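Reading time: 2 min

15 September 2026
Teleop, shape board, triangle only

Yorath wants the triangle in the triangle hole by demonstration alone, no scripted waypoints. Fine. I have been outwitted by this board since March, so one more week won't dent my pride much. Plan for today: drive the follower by hand from the Rolent leader arm, record every attempt, keep the ugly ones in their own folder.

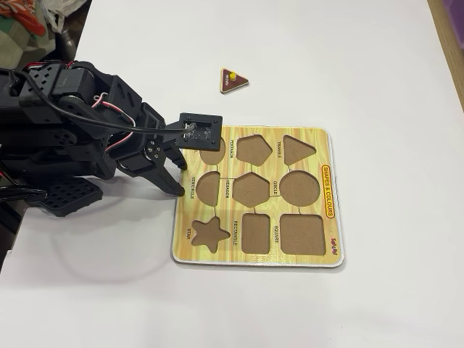
Leader calibration first. Shoulder offset was wrong again after the weekend, and I have stopped asking why. Re-zeroed it by eye, then by the jig, and the two disagreed by 2 degrees. Went with the jig. Meinir says my eye has never been certified for anything.

Took 10 demos before coffee and threw out 3. Two were dropped frames in the Gekach logger and one was me sneezing with my hand on the leader.

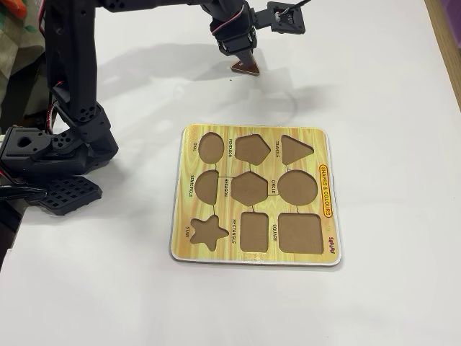 Triangle in the fingers, board still empty.

The wrist is what makes or breaks a demo. If I roll it late, over the hole, the recording is full of dithering and the policy learns to dither, beautifully. New rule: sort out the roll while the piece is still well clear of the board, then travel, then go down slowly. 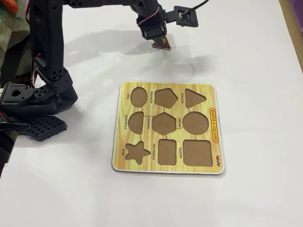
Grip angle is the other headache. I can feel almost nothing through the leader, so I close until the current reading climbs and hope. A triangle is happy to tilt in the jaw, as it has there over the white table, and by then I'm teaching the arm to carry a crooked piece. Options are softer pads or a pause after closing so I can look before lifting. Trying the pause, as it costs nothing but patience. Operator patience is not currently logged.

Other thing: I keep watching the arm directly when I should be driving from the wrist view. The policy only gets the wrist view. If I need more than that to do the task, I'm cheating on its behalf. 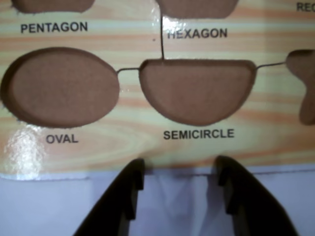

Meinir Parry's note in the margin of the run sheet: drive the next set with your back to the bench and only the monitor, and if you can't hit the hole that way, don't expect the Avgate model to. Also, start the arm from a different pose each time, you've been starting from the same one all morning.

Both fair. Annoyingly so.

Run 713 is the first with the pause in it. Still to do: back-to-bench set, varied start poses, pads if the tilt persists, rename the folder called "final_ok_2".

We use cookies to remember your preferences. Accept | Manage settings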